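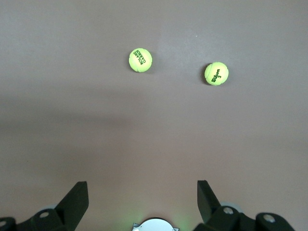
テニスボールふたつ。肩こり民の心の友です

肩こり歴が長い人って、だいたい一度はテニスボールを通ってますよね。私も通りました。というか、ずっと住んでました、テニスボール村に。背中と床のあいだに入れてゴロゴロするあれです。お金はかからないし、壊れないし、効くときはちゃんと効く。それなのに今回、とうとう専用品を買ってしまいました。DokthorpeというメーカーのDerkotell(デルコテル)という背中ほぐしローラーです。

買ったのは5月で、もうそれなりに使い込んだので、いいところも「うーん」なところも書いておきます。長いです。お茶でも淹れてどうぞ。

なんで買ったのか

仕事がずっと座りっぱなしなんです。翻訳チェックの在宅仕事で、原文と訳文を左右に並べて首を行ったり来たりさせるので、夕方になると肩甲骨の内側、とくに右がガチガチになります。指で押しても届かない、あの嫌な場所。夫に押してもらうと「どこ?ここ?」「もうちょい下」「ここ?」「ちがう、内側」というやりとりで余計に疲れるんですよね……。

で、月に何度か通っているピラティス教室のHashini Mridha先生に、テニスボールだと転がって逃げるんですって愚痴ったら、「逃げない形のものを使えばいいでしょう」と、ものすごくあっさり言われまして。靴下に入れて縛る方法も教わったんですけど、うちの靴下は伸びきっていて、縛っても中でボールが好き勝手に動くんです。それで検索して、通販のSkarknessで見つけたのがこれでした。

値段は送料込みで3,347円。高いと思うか安いと思うかは人によるでしょうね。マッサージに一回行くより安い!と自分に言い聞かせてポチりました。この理屈で買ったものがクローゼットにまだまだ眠っていることは、ここでは深く触れません。

届いたときの印象

箱は小さめ、説明書は折りたたみの紙が一枚。形は真ん中がくびれたピーナッツ型で、いちばん太いところの直径が88ミリ、重さは306グラムです。キッチンスケールで量りました。持つとずっしりというほどでもないけれど、軽い軽いと思って片手でひょいと取ると「おっ」となるくらい。

色は紺にしました。ほかに砂色とえんじ色があったと思います。えんじ色もかわいかったんですが、居間に転がしておくものなので目立たないほうにしました。結果、夜中に踏みました。目立つ色にすればよかったです(足の裏にはよく効いた)。

開封直後はゴムっぽいにおいがします。ここは好き嫌いが出そう。私は窓際に置いて数日放っておいたらほとんど気にならなくなりましたが、鼻のいい妹はまだ「する」と言います。

使ってみた

まず基本の、仰向けに寝て肩甲骨のあいだに置くやつ。くびれのところに背骨がちょうど収まるので、骨にゴリッと当たらないんです。これがテニスボールとの一番の違い!ボールふたつを並べて同じことをしようとすると、体重をかけた瞬間に左右へにゅるっと離れていくでしょう。あの悲しさがないだけで、だいぶ気持ちが楽になります。

やり方はこんな感じ。膝を立てて寝て、ローラーを肩甲骨の下のほうに当てて、お尻をちょっと浮かせて、ゆっくり前後に。痛いところに来たら止まって、息を吐きながら待つ。説明書だと一か所につき長くても一分までとありました。最初の日、調子に乗ってテレビを見ながらずっと乗っていたら、翌朝しっかり揉み返しが来ました。説明書は読みましょう。

壁を使う方法もあります。立ったまま背中と壁のあいだに挟んで、スクワットみたいに上下する。床だと痛すぎるという人はこっちから始めるのがいいと思います。私も朝はだいたい壁です。ただ、うちの壁紙は少しざらざらしているので、動かすたびにキュッ、キュッと鳴るんですよね。朝の六時にやると家族から苦情が来ます。

身長の話も一応。私は156センチで、背中の幅も狭いほうです。それでくびれの間隔はぴったりでした。夫は私よりずっと大きくて、彼が使うと「山が内側すぎる」らしいです。肩幅の広い人は、もうひとまわり大きいサイズがあればそちらのほうがいいのかも。今のところサイズはひとつしか見かけていません。Dokthorpeさん、お願いします。 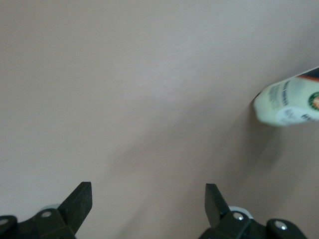

首に使えるかどうか、これは気になる人が多いと思うので別に書きますね。説明書には、首の骨に直接体重をかけないようにと書いてあります。私は後頭部のつけ根、髪の生え際あたりに当てて、頭の重さだけ預けて、小さく「いやいや」をする使い方をしています。目を使いすぎた日はこれがとにかく気持ちいい。夜にやるとそのまま寝落ちします。で、起きたら首が変な角度になっていて、結局また凝る。何をやっているんでしょうか。

あと意外によかったのがふくらはぎ。床に座って足を伸ばして、下に入れて転がすだけです。くびれがアキレス腱の上をすっとよけてくれるので、足首の近くまでいけます。歩き回った日の夜はこれをやるとやらないとで、翌朝の階段がちがう気がします(気がするだけかもしれません、測ったわけじゃないので)。

逆に、お尻はいまいちでした。お尻のえくぼみたいなところ、あそこはやっぱり一点でぐっと入ってほしいんですよね。ピーナッツ型だと力がふたつに分かれてしまって、もどかしい。ここだけは今でもテニスボールの出番です。一個を床に置いて、片側のお尻で乗る。うめき声が出ます。

前に使っていたものとの比較

テニスボール村の前に、Akandaの円筒形ローラーを使っていた時期もありました。表面がでこぼこした、わりと大きいやつです。あれはあれで太ももや背中全体をざーっと流すにはよかったんですが、とにかく場所を取る。うちの居間には置き場がなくて、ソファの裏に立てかけておいたら、掃除機をかけるたびに倒れてくるんですよ。それで押し入れに入れたら、入れたきり出さなくなりました。健康グッズって、しまったら終わりですね。

その点Derkotellは小さいので、ソファの肘掛けの横に放り出しておけます。見えるところにあるから使う。使うからちょっと楽になる。楽になるからまた使う。このサイズだけでも買い替えた意味はあったかなと思います。

かたさは、私の感覚でいうとAkandaのほうがやわらかくて、テニスボールがその次、Derkotellがいちばんかたいです。ただ、かたいといっても木の棒みたいなものとはちがって、表面は少し沈みます。沈んだ奥に芯がある感じ。最初の週は服の上にさらにバスタオルを一枚かませていました。今はTシャツ一枚でいけますが、疲れている日はやっぱりタオルありにします。

気になったところ

ほこり。これは声を大にして言いたい。紺色だからなおさら目につくんでしょうけど、表面がしっとりした手ざわりなので、床の髪の毛や糸くずを全部連れてきます。うちは猫もいるので、数日でうっすら毛の生えた生き物になります。水で洗えるのが救いで、台所用洗剤でさっと洗って、タオルで拭いて立てておけばおしまい。でも立てておくと転がる。ピーナッツ型なので寝かせても転がる。何か輪っかみたいな台を付けてほしかったです。今はガムテープの芯に載せています。見た目はまあ、お察しください。

それから付属の収納袋。巾着なんですけど、口がきつくて入れるのに毎回格闘します。旅行に一度持っていったとき、帰りの荷造りでどうしても入らなくて、裸のままスーツケースに突っ込みました。以来、袋はヘアゴム入れになっています。

説明書の日本語もちょっと独特でした。「痛みを感じる場合は痛みをやめてください」と書いてあって、それができたら苦労しないのよ、と笑ってしまいました。翻訳チェックの仕事をしている身としては赤を入れたくてうずうずします。図はわかりやすいので、使うぶんには困りません。

通販のSkarknessについても少しだけ。注文してから届くまでは早かったです。梱包もふつう。ただ、購入後のメールがやたらと来ます。レビューを書いてください、お友達に紹介してください、別の色はいかがですか。配信停止のボタンがメールの一番下の薄いグレーの文字なので、同じ目にあった方は下まで頑張ってスクロールしてみてください。

こんな人にはいいかも

座り仕事で肩甲骨の内側がつらい人、テニスボールがつるつる逃げてイライラしている人、大きいローラーを買ったけど出すのが面倒になった人。このあたりの方なら、気に入るんじゃないでしょうか。

一方で、今テニスボールで満足している人は、そのままでいいと思います。ほんとに。靴下作戦がうまくいっているなら、差額でおいしいものを食べてください。それと、しびれがあるとか、腕を上げると鋭く痛むとか、そういうのは先に病院へ。私も前に寝違えをゴロゴロで治そうとして悪化させたことがあるので、これは強めに書いておきます。

Hashini先生にも一度教室に持っていって見せました。しばらく自分の背中に当ててみて、「うん、悪くない。でもこれを買ったからって体操をさぼらないように」とのこと。見抜かれています。その週、一回も宿題の体操をしていませんでした。

星をつけるなら五つのうち四つ。減らした星ひとつは、ほこりと袋の合わせ技です。もし新しい色が出るなら、猫の毛が目立たない灰色を希望します。

追記:コメントで「床がフローリングだと滑りませんか」と質問をいただきました。うちもフローリングですが、ローラー自体はほとんど滑りません。滑るのはむしろ靴下をはいた自分の足のほうで、お尻を浮かせたときにつるっといきます。裸足でやるか、足の下だけヨガマットの端を敷くといいですよ。冬はどうしようかな、床が冷たいんですよね……。寒くなったら、また使い心地を書き足します。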